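Kekus, o simulador de garras da Jumholm: minhas impressões

21 de janeiro de 2026

Assinei o Kekus em novembro, no plano individual, para testar pegas antes de gastar tempo na bancada. O pacote inclui o simulador, modelos de garra prontos e uma biblioteca de 96 objetos irregulares. Escrevo depois de dois meses de uso.

A instalação levou uma tarde. O manual pede uma versão antiga do driver de vídeo, e só descobri isso depois de escrever para o suporte. Quem respondeu foi o Holger Björklund, no dia seguinte, com o link certo.

O editor de cenas é simples. Dá para trocar o objeto, mudar o atrito e repetir a mesma pega com outra abertura dos dedos. A exportação para o Elum funcionou em 5 dos 7 projetos que tentei. Nos outros dois, as juntas vieram com os limites zerados e corrigi à mão.

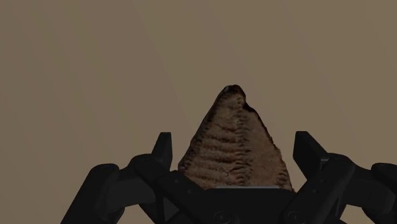
A biblioteca de objetos é o que me fez renovar. Eu usava a da Kravchuk, que tem quase só caixas e cilindros, e neles qualquer garra parece boa. Uma peça marrom de superfície estriada, mais larga na base e com a ponta arredondada, dá mais trabalho: se ela fica baixa, junto à palma, com folga dos dois lados, preciso decidir onde os dedos vão fechar numa encosta inclinada.

O preço ainda me incomoda, e não há desconto para quem trabalha sozinho. A Rowena Pangilinan me perguntou por e-mail se roda em notebook. Roda, mas o meu fica lento quando ligo as sombras.

2 comentários
7 compartilhamentos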